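Search this site Search Go

Why Do We Make the Bed?

By Liên Lương
2025-04-07

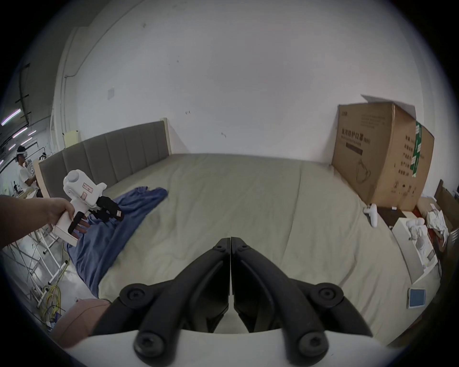

A bed with a pale green sheet and a dark blue cloth still to be put in order.

Every morning, in many homes, somebody says the same words: "Please make your bed!" It is a funny way to say it. The bed is made already. It has legs, a mattress and maybe a headboard. So what do we still need to make?

A long time ago, in some places, people slept on a big cloth bag filled with straw or leaves. The straw moved in the night, and it became flat in one place and lumpy in another. People had to shake the bag and push the straw back, so they really did make the bed again. Today we do not need the straw, but we kept the words.

What is on a bed?

Let us begin at the bottom. The mattress is the thick, soft part that holds you up. On the mattress goes the sheet. A sheet is thin, and it is easy to take off and wash. A mattress is very hard to wash, as you can imagine if you try to think of one inside your washing machine!

Over the sheet we put something to keep us warm, such as a blanket or a quilt. The blanket does not make any heat by itself. Your body makes the heat, and the blanket keeps the warm air near you. In July, where I live, the nights are cold and I use two blankets. My cousin Rizal lives in a hot country, and he sleeps under only one thin sheet.

At the end where your head goes, many beds have a headboard. The one in our picture is grey and has lines of stitching that go up and down. A padded headboard like this is nice to lean on when you read. It also stops your pillow from falling down behind the bed.

Where do wrinkles come from?

You may think that you sleep without moving, but you do not. People turn over many times in one night. Each time, your body pulls the sheet a little bit. The sheet cannot stay flat, so it makes small hills and valleys. These are wrinkles.

A fold is a bit different. When a sheet stays folded in the cupboard for a long time, the threads get used to being bent. After you open the sheet, you can still see a line there. Look at the green sheet again and find the faint line that goes across it at a slant.

A wrinkle is easy to make smaller. Put your hand flat in the middle of the bed and push slowly to the side. An old fold is more stubborn, and sometimes only an iron can remove it. Ironing is a job for an adult.

What about a crumpled cloth?

Cloth is made of many threads that cross over and under each other. This is why it can bend in every direction, and a piece of paper cannot do it so well. When you drop a cloth on the bed, it bends in a hundred small places at the same time.

To make it flat, you need to find the corners. This is the trick that my aunt Melur taught me when I was 9:

1. Pick up the cloth by one edge and let it hang.
2. Move your fingers along the edge until you find a corner.
3. Hold this corner and find the next one along the same edge.
4. Give the cloth a gentle shake.
5. Lay it on the bed and smooth it with your hand.

If the cloth is big, ask a friend to hold the other two corners. My brother and I used to walk towards each other to fold the blanket, and usually we finished with our noses together.

Try it yourself

Take a small towel and squeeze it into a ball. Now ask someone to count slowly to 40 while you make it flat and fold it in half. Try again with a bigger towel. Was it harder? Try it also with your eyes closed, and feel for the corners with your fingers.

New words

Crumpled: pressed into many small folds.
Headboard: the upright part of a bed, behind your pillow.
Mattress: the thick part of a bed that you lie on.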